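The Night Bus to Drulladham

Lefteris Athanasiadis had the letter in his inside pocket, and in every village he touched it to be sure. The bus from Firnham left late in the evening and it had only four passengers. One of them was an old woman with a cake tin on her knees.

"You are going to the end?" she asked.

"To Drulladham, yes."

"Then you are going to the end."

He smiled, but he did not want to speak. The letter was from the office of Mitsotakis-Vlachou, and it said that his uncle had left him a house and a debt of 3,412 pounds. His own savings were 3,397 pounds. He had laughed when he saw this, alone in his kitchen, and then he had sat down for a long time. Fifteen pounds! His uncle had always liked to win at cards by one point.

The rain began after Gistano. The driver stopped at the bridge, went out with a torch to look at the water, and came back with his shoes full. He said we shall wait. So they waited, and the old woman opened her tin and cut the cake with a comb, which she cleaned first on her scarf.

"Whose house do you go to?" she asked.

He told her the name. She stopped chewing.

"He owed me money too," she said. "From the year when we sold the goats. It was 122 pounds. I never asked for it, I only wrote it on the wall of my pantry, and each spring when I painted I went around it with the brush."

Lefteris did not know what to answer. He took another piece of cake. Through the window he could hear the river but not see it, and he thought about his uncle, who taught him to swim by walking away from the shore.

"I can pay you in May," he said finally.

"In May I shall paint," said the old woman. "Come before."

The driver started the engine. On the far side of the bridge there was one light, and it was moving towards them, very slowly, along the road.
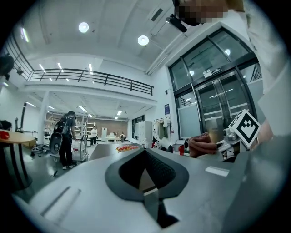
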